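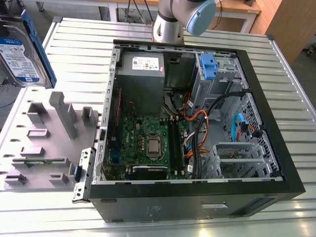
What comes out first when you take an old desktop computer apart?

The plug from the wall, then the side panel, and after that the memory, so you can get at everything else without knocking it.

Home Stories Serials Poems Submit About
Search this site Enter keywords Go

The Vavel

by Aisling Hennessy

My uncle Daithí Quinlan left me a computer and a stepladder, and I took the stepladder home first.

The computer stayed where it was, at the back of Ó Súilleabháin's repair shop in Drultholm, where he had worked for most of my life and where (I'm not exaggerating) he was happier than any person I have ever met. He loved that bench! It was silver and ribbed all the way along, and if you put a screw down on it the screw would roll into one of the grooves and wait for you there. When I was nine I thought he had invented this. I told my whole class about it.

The owner called me in March. She was an Ó Súilleabháin by marriage and she had the kind of voice that made every sentence sound like good news.

"It's the Vavel," she said. "He put your name on it. I can't sell it and I can't lift it over the heater, so you'll have to come."

I drove up with the windows down, even though it was much too cold for that, because I was so pleased to have a reason to go. Route 43 comes into Drultholm past the grain store and the pool, and then there's the shop, still with the yellow letters on the glass, still smelling of dust and coffee and warm plastic when you push the door.

The Vavel was a tower, black, shiny on the outside and gray on the inside like a fancy coat with a work shirt under it. He had built it himself out of other people's computers. Vavel was only the name on the original box, and by the end I doubt there was a single Vavel part in there besides the shell. The power supply had come from the library. The fan was from a dentist. He knew all of it by heart and he'd recite it while he worked, the way some uncles do baseball.

"Lay it down," said Mrs. Ó Súilleabháin. "He always laid them down."

So I laid it down on the ribs, and I took the side off, and I just stood there grinning.

I should explain that I don't fix computers. I teach swimming. But I'd spent every summer between nine and fifteen on a stool at that bench, handing him things, and it all came back in one rush: the big gray block of the power supply at the top, the green board under it like a tiny town seen from a plane, the cables pouring across in orange and yellow and black. I'd forgotten the blue latch on the drive cage! I used to be allowed to work that latch. It was my whole job for one entire summer and I took it extremely seriously.

"Does it go?" she asked.

"I don't know. Did it go for him?"

"It went for him," she said. "But he took the memory out. The last week he was in. He took it out and put it somewhere and said you'd know."

I looked, and she was right. The slots stood side by side with nothing in them, four dark little lanes. I laughed out loud, because of course they were lanes. He used to call them that. When I started swimming on the team he renamed half the machine for me. The memory slots were the pool. The processor was the coach. The power supply was lunch.

"You'd know," I said. "That's all he said?"

"He said you'd know and he said not to let me help you, so I'm going to make coffee."

Well! I can't tell you how much I enjoyed the next two hours. I went through the drawers under the bench, which were marvelous. Everybody should have one drawer like his second drawer. It held brass standoffs, a bicycle bell, a roll of tape from some company that no longer exists, keyboard letters sorted into a muffin tin, and a receipt for 129 dollars' worth of fans with "worth it" written across the total in pencil. The third drawer was nothing but manuals. I found one for a drawing program called Jemel that he'd taught me on when I was ten, and I sat down on the floor and read it right through to the index.

No memory, though. I tried the shelf over the door. I tried the cash register, which Mrs. Ó Súilleabháin opened with great ceremony, looking the other way so it wouldn't count as helping. I tried the pockets of his shop coat, still on its hook, and got a peppermint and a pencil stub, and I had to stop for a minute and hold on to the coat.

Then I ate the peppermint and kept going.

It was the stepladder. I'd like to say I worked it out by thinking, but what happened was that I wanted to look on top of the tall cabinet, and I turned around to ask for the ladder, and I remembered it was in my own hall at home, being used as a plant stand. He had written my name on two things. I had thought the ladder was a joke about my height.

"Oh, for heaven's sake," I said.

"Took you long enough," said Mrs. Ó Súilleabháin, and handed me my coffee. She'd known the whole time. She'd taped it up there herself!

I drove home, moved the fern, and turned the ladder over. Under the top step, in a flat silver bag with plenty of tape, were the memory sticks and a folded note. I read it sitting on the stairs.

Aisling, it said. Swimmers take your marks. Push until both ends click. If it beeps at you, take them out and do it again, and don't be rude to it. The password is the number on your first race cap. D.

I had the number right away. 535, in black marker, and it came off on my forehead and stayed there for the whole of my cousin's wedding. There are pictures.

I didn't go straight back. I had classes to teach, and then a cold, and then I think I was saving it, if you know the feeling, the way you'll walk around the block once more with a letter in your pocket. In the end I went up on May 30, 2021, which would have been his birthday. I brought a cake. I brought the ladder as well, since it seemed to belong to the occasion.

Mrs. Ó Súilleabháin had cleared a space on the bench and found him a good lamp, and I noticed she said "him" for the computer and so did I. We laid it down. I touched the bare metal first, like he taught me, and then I lined up the first stick and leaned on it with both thumbs.

It takes more pushing than you'd think! You're sure you're going to break something. The board gives a little underneath you and every nerve you own says stop, and I could hear him at my shoulder saying go on, go on, it's only shy. And then the click, one end and then the other. I did the next one, and the next. By the last lane I was humming.

We stood the tower up and plugged it in and I pressed the button.

It beeped at us. A long, cross beep, and then nothing.

"Don't be rude to it," said Mrs. Ó Súilleabháin, so I guess she'd read the note, too.

I took them all out and did it again. There was a tuft of fluff in the second lane, and I got it out with the corner of a birthday card. This time the fans caught, the dentist's fan loudest of all, and the old monitor on the shelf went from black to a different kind of black, and then there were letters going up it. She grabbed my sleeve. I typed in my race number. I was nine years old, I promise you, I was on the stool with my feet off the ground.

He'd left one folder on the desktop and it was named SUMMER. Inside were my Jemel drawings, up to 2000 of them, Mrs. Ó Súilleabháin guessed, though she always did like a big number. Horses, mostly. Horses with five legs, horses swimming, a horse at a repair bench wearing glasses. He had carried them from machine to machine for more than twenty years, every time he swapped a drive, every time he begged a part off the library. I hadn't kept a single one. I didn't even know they could be kept.

We cut the cake on the bench, on a sheet of paper to keep the crumbs out of the ribs, and looked at horses until it got dark enough for the lamp. A man came in wanting a charger and stayed for a slice. He liked the one with the glasses best, and he asked who it was supposed to be, and we both started telling him at once.

The Vavel is still up there. I go on my days off and I've started taking in small jobs, sticky keys and full drives and so on, under supervision. Last time a girl came in with her father's machine and stood on her toes to see inside, so I got her the stool and asked if she'd mind working the latch for me.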